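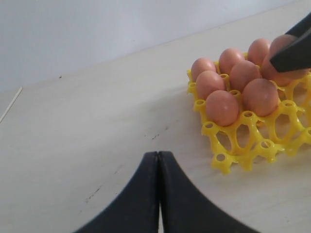 A wobble in a kitchen table is one of those things a family can live with for years, folding up a napkin and tucking it under the short leg every time company comes. I did it myself for longer than I care to say. Then one morning I set down my coffee, the whole top tipped toward me, and I decided enough was enough. A table has to be steady enough that you can leave eggs out on it, eight brown ones in an open yellow tray like those, and go answer the door without a second thought. Most wobbles can be cured in an afternoon with things you already have in the house, and I would much rather see you try that before you go out and spend money on new furniture.

Is it the table or the floor?

Start by turning the table a quarter of the way around and pressing on the corners. If the rocking stays with the same leg, the trouble is in the table. If it moves to a different leg or goes away altogether, you have an uneven floor, and in an old house like mine (ours went up in sections, and no two rooms agree on what level means) that is very common. For a floor problem, try the table in a few positions before you do anything else. Sometimes sliding it a hand's width toward the window is all the fixing it needs.

Tighten before you trim

Please, please do not reach for the saw first! Lay an old blanket on the floor, get someone to help you turn the table upside down, and have a good look at where the legs meet the frame. There is usually a metal bracket in each corner with a bolt and a wing nut, and those work themselves loose with years of leaning and homework and bread dough. Snug all of them a little at a time, going around in a circle, and then go around again. If a screw just spins, take it out, push a couple of wooden toothpicks dipped in wood glue into the hole, snap them off flush, let it dry overnight and put the screw back in.

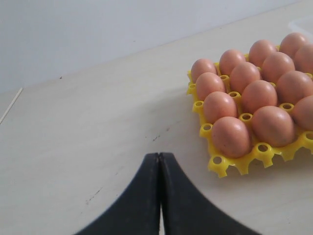 A pale wooden tabletop with a bit of wear to it.

Loose joints

When the leg itself moves in its socket, you will need to take it out and clean off the old glue. New glue does not stick well to old glue, so be patient here. I scrape with a dull knife and finish with a bit of Sandix paper wrapped around a pencil. I use Keltus wood glue, mostly out of habit, and any ordinary yellow carpenter's glue will do as well. Spread it thinly on both sides, push the leg home, and clamp it. If you have no clamps, a loop of rope twisted tight with a wooden spoon holds beautifully - just pad the corners with a rag first. Wipe off what squeezes out while it is wet, and leave everything alone until the next day.

When one leg really is short

Glue a felt pad under it, and a second on top of that if you have to. Felt packs down over time, so check it again in a month or so. For a bigger gap, cut a thin disk from a cork coaster and put the felt over that. I have tables around the house that have stood on cork for years and you would never spot it.

Chairs

Everything I said about joints goes for chairs too, only more so, as people will tip back in them no matter what you say. Ours is a set my mother bought from the old Tanner store, and every October I turn them all over and tug on each rung. A rung that twists in your hand wants glue now, before it splits the leg. Any chair waiting on a repair goes out to the hallway with a ribbon tied across the arms, so that no guest sits down in it by mistake.

Next time I will get into sticking drawers, which several of you have asked for.

Aurelia Nägeli, 12/1/24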